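Section 4. Routine Washing and Descaling

4.1 Before the First Wash

The Villitz front-loading washer is shipped with four transit bolts in the rear panel. Remove all of them before connecting the water supply, and keep them with this manual in case the appliance is moved.

1. Open the cold water valve fully and check both ends of the inlet hose for drips.
2. Run the Rinse program once with the drum empty and no detergent.
3. When the door lock releases, wipe the rubber door seal and leave the door ajar.

Note: Water left in the drum on delivery comes from factory testing and does not indicate a fault.

4.2 Kitchen and Bath Towels

Towels hold more water than other household linens and place a greater strain on the drum during the spin phase. Observe the following each time a towel load is washed.

1. Shake out each towel and place it in the drum singly.
2. Fill the drum to no more than two-thirds of its height.
3. Add detergent to compartment 2. Do not add fabric softener, which reduces the absorbency of looped cotton.
4. Select Cotton, and turn the spin dial to High.
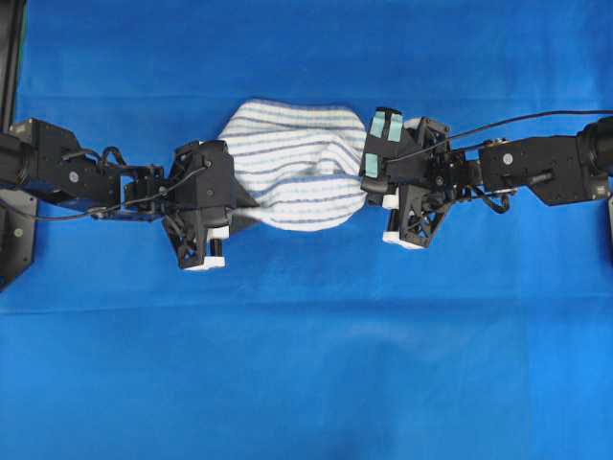 Maite Tejada writes that her towels came out stiff for months on this program, and that halving the detergent and adding a second rinse put an end to it. Users in hard water areas may first check the dosage given on the detergent package. The Extra Rinse button adds 27 minutes to the program.

Caution: Do not wash a single heavy towel on its own. The appliance may fail to balance the load and will stop before the final spin with the code E29 on the display. Add one or two similar items and restart the spin.

4.3 Drying and Storage

1. Remove the load promptly at the end of the program.
2. Pull each towel into shape and hang it by the short edge.
3. Store towels only when they are fully dry, in a cupboard with some movement of air.

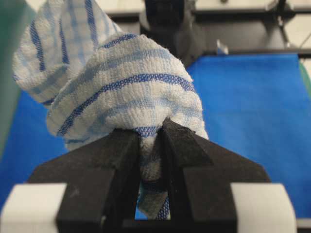

Striped and checked cottons may release a small amount of dye during the first few washes. Wash them apart from plain white items until the rinse water runs clear.

4.4 Descaling

Descale the appliance every September, or sooner if the Scale lamp lights. Use Bellis descaling powder or an equivalent product approved for washing machines.

1. Empty the drum.
2. Pour one sachet directly into the drum and close the door.
3. Select Drum Care and press Start.

Caution: Never combine descaling powder with chlorine bleach. Harmful fumes may result.

Replacement hoses and door seals are available from the Flikirano parts counter in Cellholm. Please quote the model number printed inside the door.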